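Flalham Robotics Club
Search this site Enter search term Go

Recording a Hand-Held Gripper Demonstration

These instructions are for student members taking part in the household objects project. They cover one complete recording, from preparing the work surface to filing the result. Members who have not yet completed the safety session with Renzo Lo Presti should do so before using the equipment.

Before you begin

Sign out a gripper and a storage card from the equipment cabinet. Check that the jaw pads are clean and firmly attached, and that both jaws close evenly when the handle is squeezed. A gripper with a loose pad must be returned and reported to Gaetano Sanna.

Choose a work surface that you can reach from a standing position. Beds, desks and kitchen counters are all acceptable. Set out the objects for the task and leave enough space between them for the open jaws to pass. Items that are not part of the task may remain in the background, provided they are not moved during the recording.

Recording the task

1. Start the camera and hold the gripper still over the work surface for 4 seconds.

2. Move toward the first object at a steady pace. Open the jaws fully before you reach it.

3. Close the jaws on the middle of the object. Soft packages require particular care – squeeze only until the package is held, then stop.

4. Lift the object clear of the surface and pause briefly before carrying it to its new position.

5. Lower the object until it is supported, open the jaws, and withdraw in a straight line. 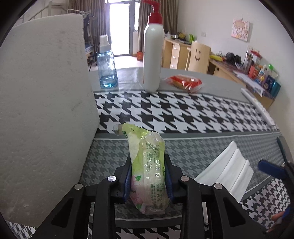
A soft package held upright between the blue jaw pads, over a houndstooth mattress cover.

If an object is dropped, do not pick it up with your free hand while the camera is running. Stop the recording, return the object to its starting place and begin again. Dropped attempts should be kept and marked as such in the log – they are used in the September review.

Filing your work

Copy each recording to the project folder on the day it is made. Enter the name of the object, the type of surface and your initials in the log. Each team is expected to submit 44 recordings. Teams from Didstead should send their logs to Benedetta Gatti; all other teams should send theirs to Aldo Sanna.

Return the gripper with its jaws open and the storage card removed.

Contact the club office | Copyright Flalham Robotics Club | Back to top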